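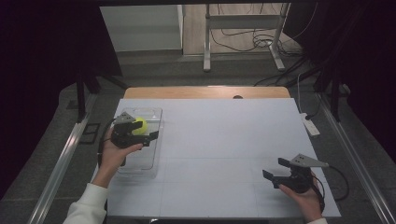 Wendt clear box, the long one, item 2216. Bought from the Stukstead shop for the tennis balls that live all over our house. £14, so not cheap for a bit of plastic. Main thing I wanted was to see what's in it without getting up, and yes, you can. One yellow-green ball in there and it shows straight through the side, even with a bit of grey reflection on the walls. Corners are rounded too, which I like. Old box had square ones and the fluff packed in and stayed there.

Had it 30 days now. Quick notes as I'm meant to be out the door.

Size. Long and fairly narrow. Fine on a shelf end-on, a bit of a pain sideways. Measure first, I didn't, and had to move the shoe rack. Dog leads go in as well if you coil them. Racket no chance.

Weight. 333 grams empty on the kitchen scales. Light enough that it skates if you chuck a ball in from across the room. Put a strip of that grippy drawer liner underneath and it stopped. Should come with feet really, at that price.

Cleaning. Warm water, washing up liquid, soft cloth. Do NOT use the green side of the sponge, I did it once on the bottom and theres a dull patch now. Dries with spots if you leave it on the rack, so a tea towel job.

Lid is sold seperately. Annoying. I haven't bothered, balls go in and out all day and a lid would just end up behind the sofa.

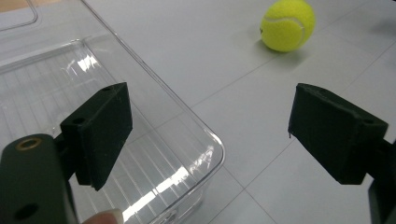 One ball out, box over on the left.

Compared with the Cletine one I had before: that was cheaper, cloudier, and split down one side in December when it got knocked off the freezer. The Wendt feels stiffer when you pick it up by one end. Haven't dropped it yet. Woltell do a similar shape in smoked plastic but you can't tell what's inside, so no use to me.

Moans: label glue. Took almost 14 minutes with cooking oil and a thumbnail and I can still feel where it was. Also shows every fingerprint, so if that sort of thing bothers you get a coloured one.

Would I buy another? Probably, for the craft stuff, if the shop knocks a couple of quid off. Four stars. Would be four and a half with the lid in the price.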